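4. Bandeja de lanche: montar, servir, recolher

Vale para a mesa de tampo claro da cozinha pequena. Quem usa a mesa Treloar, dobrável, pula para 4.6 e depois volta. Revisão de 30 de julho de 2026, substitui a folha de fevereiro (jogar a antiga fora, a ordem dos passos mudou).

Antes de começar: mãos lavadas, tampo limpo, bandeja vazia.

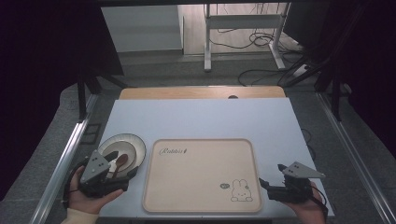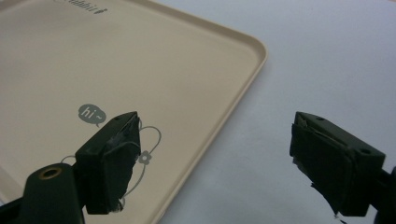
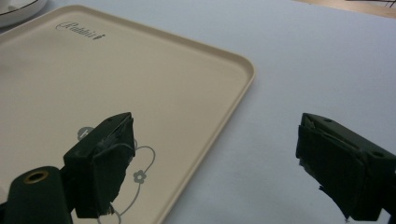
Bandeja bege Rabbit sobre o tampo claro. Prato, louça menor e colher: primeira foto, à esquerda da bandeja.

4.1 O que separar

1 bandeja bege de plástico, cantos arredondados, borda levantada
1 prato redondo branco com filete escuro
1 louça menor, creme, que vai dentro do prato
1 colher de madeira
1 pano macio, limpo
1 guardanapo (só para servir, não para secar)

Faltou peça? Armário Skalwood, prateleira do meio. Se não tiver lá, anotar na ficha 318 e usar outro jogo inteiro. Não misturar com o jogo Gronska: o prato é mais largo e não assenta no fundo da bandeja.

4.2 Preparar o tampo

1. Tirar tudo de cima. Tudo mesmo, inclusive pano esquecido.
2. Passar pano úmido, do fundo para a frente.
3. Secar. Esperar 3 minutos se o dia estiver úmido.
4. Passar a mão aberta no tampo. Migalha ou grão debaixo da bandeja risca o plástico por baixo e faz ela balançar.

Nota: o tampo claro mostra mancha de café e de beterraba na hora. Limpar logo. Nada de esponja áspera, nada de palha de aço, nem do lado verde.

4.3 Posicionar a bandeja

1. Pegar pelas duas bordas curtas. Nunca por um canto só.
2. Pousar no centro da mesa, reta em relação à beirada da frente.
3. Conferir o lado: com o nome Rabbit lá em cima à esquerda, o coelho desenhado fica embaixo à direita, perto de quem vai comer. Igual à primeira foto.
4. Pressionar de leve os quatro cantos. Balançou — levantar, limpar embaixo, pousar de novo. Continua balançando, bandeja empenada: separar e ver 4.8.
5. Deixar espaço livre à esquerda para o prato. Uma palma de folga entre prato e bandeja já dá.

Atenção: não arrastar a bandeja pelo tampo para acertar a posição. Levantar e pousar. Sempre.

4.4 Preparar prato, louça menor e colher

1. Prato no tampo, à esquerda da bandeja, longe da quina da mesa.
2. Louça menor dentro do prato, no meio. Tem que assentar no fundo, sem encostar só de um lado.
3. Colher por último, dentro da louça menor. Cabo virado para quem serve, concha para o fundo da mesa.
4. Testar: empurrãozinho com um dedo na borda do prato. A colher não pode cair. Se cair, ajeitar mais para dentro.

Notas
Para canhoto, inverter tudo: prato à direita, cabo para o outro lado. A bandeja não gira, o nome continua em cima.
Colher lascada ou com fiapo não serve. Descartar.
Se a comida for muito líquida (caldo, iogurte ralo), a colher entra só na hora de passar para a bandeja.

4.5 Passar para a bandeja

Duas formas. A primeira para comida seca, a segunda para o resto.

Comida seca (biscoito, fruta cortada, pão)

1. Tirar a colher e pousar no guardanapo.
2. Levantar o prato com a louça menor junto, duas mãos, uma de cada lado.
3. Pousar na metade esquerda da bandeja, sem cobrir o coelho. Criança pequena pergunta por ele, melhor deixar à vista.
4. Colher à direita do prato, deitada, dentro da borda.

Comida mole ou líquida

1. Prato vazio primeiro na bandeja. Depois a louça menor vazia no prato.
2. Só então servir. Encher no máximo até dois dedos abaixo da borda.
3. Colher ao lado, concha para cima.
4. Guardanapo dobrado do lado da colher, se couber. Se não couber, fora da bandeja.

Cuidado: não levantar a bandeja com a louça cheia segurando com uma mão só. Nem "só até ali". A borda levantada segura respingo, não segura prato escorregando.

Cuidado: comida quente vai na louça, nunca direto no plástico. Panela quente na bandeja também não.

4.6 Mesa Treloar (dobrável)

1. Abrir as pernas até o clique. Os dois lados.
2. Travar. Puxar cada perna para conferir.
3. Encostar na parede o lado sem trava.
4. Peso máximo em uso: 9 kg, contando bandeja, louça e o cotovelo de quem come.
5. Voltar para 4.2, passo 2. O resto é igual.

Nota: na Treloar o prato começa já em cima da bandeja, não sobra espaço do lado. Pular 4.4 passo 1.

4.7 Recolher e lavar

Ordem: colher, louça menor, prato, bandeja. De dentro para fora.

1. Jogar os restos no lixo orgânico. Não na pia.
2. Colher de madeira: água corrente, sabão neutro, esfregar no sentido do veio. Não deixar de molho. Não vai na máquina.
3. Louça menor e prato: esponja macia, sabão, enxaguar bem. O filete do prato não gosta de abrasivo.
4. Bandeja: lavar na mão, água morna. Passar a esponja na curva da borda, onde junta açúcar, e nos cantos.
5. Na parte impressa (nome, coelho, balãozinho com "hi~", linhas com as florzinhas) usar só pano macio. Sem álcool, sem removedor. Impressão que sai nao volta.
6. Secar a bandeja em pé, encostada, sobre um pano. 30 minutos chega.
7. Colher secar deitada, longe do fogão. Guardar só quando estiver seca por dentro da concha também.

Mancha que não saiu: pasta de bicarbonato com água, deixar uns minutos, tirar com pano úmido. Evitar em cima do desenho. Repetir uma vez. Não saiu de novo, fica assim.

Uma vez por mês, óleo Jondatwood na colher. Três gotas num pano, esfregar, deixar a noite toda, tirar o excesso de manhã. Não passar na bandeja (já aconteceu, fica grudenta por semanas).

4.8 Guardar

1. Bandeja de lado, na fenda estreita do armário. Não empilhar coisa pesada em cima.
2. Prato na pilha dos pratos, folha de papel entre um e outro.
3. Louça menor virada para baixo.
4. Colher no pote, concha para cima.

Bandeja empenada ou com a borda rachada: não volta para o armário. Etiqueta na borda, prateleira de baixo, anotar na ficha. Empenada ainda serve de apoio para vaso ou para organizar gaveta, rachada vai para a reciclagem.

4.9 Problemas comuns

Bandeja balança.
Sujeira embaixo ou empenamento. Ver 4.3, passo 4.

Bandeja escorrega no tampo.
Tampo molhado ou com gordura. Secar, repetir 4.2. Pode usar pano fino embaixo, bem esticado, que não passe da borda.

Prato fica inclinado.
Conferir se está apoiado em cima do cabo da colher ou do guardanapo. Acontece muito quando se monta correndo. Tirar tudo, pousar o prato primeiro.

Louça menor dança dentro do prato.
Fundo molhado. Secar as duas peças. Se continuar, o par está trocado, procurar o certo no armário.

Colher com cheiro.
Esfregar meio limão, enxaguar, secar bem. Cheiro continua depois de duas vezes: trocar a colher.

Desenho apagando.
Normal com muito uso. Para gastar mais devagar, ver 4.7 passo 5. Não retocar com caneta, solta na lavagem e mancha o pano.

Borda grudenta mesmo depois de lavada.
Quase sempre óleo da colher ou resto de mel. Água morna, sabão, pano, duas passadas. Secar com outro pano, não com o mesmo.

4.10 Conferência rápida (colar na porta do armário)

Tampo limpo e seco
Bandeja no centro, nome em cima à esquerda
Não balança
Prato à esquerda, louça menor dentro
Colher inteira, sem fiapo
Comida quente só na louça
Duas mãos para levantar
Lavar a bandeja na mão
Colher seca antes de guadar

Continua na seção 5, copos e jarra.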